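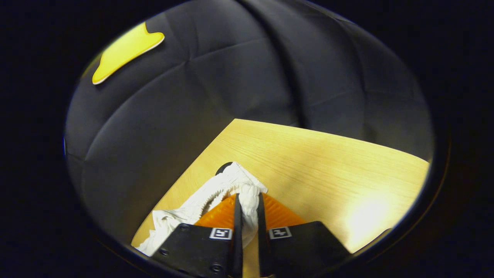 ## Handout 4: Working surfaces in the living room

Notes for the 21st November session – N. Dimaculangan

Home organizing books love the board-on-the-sofa trick. Put a flat board across the cushions, they say, and you have a desk, a craft table and a tea tray. I have my doubts, and I'd like you to have some too before you recommend it to a client.

**What the board does well**

- It gives a hard, flat top on a soft seat.
- Pale wood on dark gray padding is easy to see, so small items don't vanish the way they do on the upholstery itself.

**What it does badly**

- Padded panels give under weight. A board that sits level with nothing on it may tip once somebody sits down next to it.
- Light wood throws glare under a lamp. Try reading a glossy page on it.
- It has to be stored somewhere. The Leritby method says "behind the sofa" and moves on.

**Strays**

Look at the bright yellow cutout lying on the upholstery, well away from the board. Is it foam or rubber? Does it belong with a set? Wekum's sorting chart would have you bin any single piece after 9 days. I think that's far too quick – ask the household first.

Check the creases and the long channel in the padding as well. Flat pieces slide into gaps like that.

**For next time**

Read Najjar, page 84, on seating used as storage. Note every claim made without a test behind it. I stopped at the second paragraph and already had a full margin.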